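About Siditz

Siditz is a commercial garment folding and finishing service. We take in clean, dry shirts from uniform suppliers, sports clubs and small clothing labels, fold them to an agreed size, and return them stacked and ready for the shelf. The business began with one table in a rented unit and now runs from a 235 square metre workshop, shared with our packing supplier, Prirka.

What we handle

Most of our work is plain shirts in adult and youth sizes. We also accept polo shirts, long-sleeved tops and light work shirts. We do not wash, press or repair. Garments that arrive damp or stained are set aside and returned unfolded, with a note on the docket.

The standard fold

Our house fold is called the Nekeo fold, after the first label that ordered it. The shirt is laid flat and smoothed from the centre outwards. Each side is brought in lengthwise, with the sleeve turned back over the body, to give a long, narrow rectangle. The hem is then taken up towards the collar to form the finished piece. Sleeve ends should lie inside the outline. A corner left showing is corrected before the stack is tied.

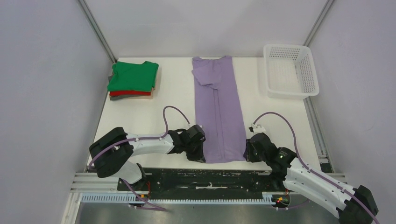
Lavender shirt folded lengthwise, with finished shirts stacked at left.

Stacks and colours

Stacks are built to the customer's order sheet. Colours may be mixed or kept separate, and the sheet should state which. If no sequence is given, we stack in the order the garments come out of the bag. The usual limit is 60 shirts to a carton. Heavier fabrics are packed at a lower count - the figure is confirmed with the quote.

Surfaces and baskets

Tables are light coloured so that lint and loose threads can be seen. They are wiped down between orders. Baskets have perforated sides and are kept to one customer at a time.

Orders and turnaround

The minimum order is 300 garments. Standard turnaround is 4 working days from receipt. January is our busiest month because of school uniforms, and bookings for that period should be made early. Collection and delivery are handled by Stetsiuk, which calls at the workshop each morning and again at 3 pm.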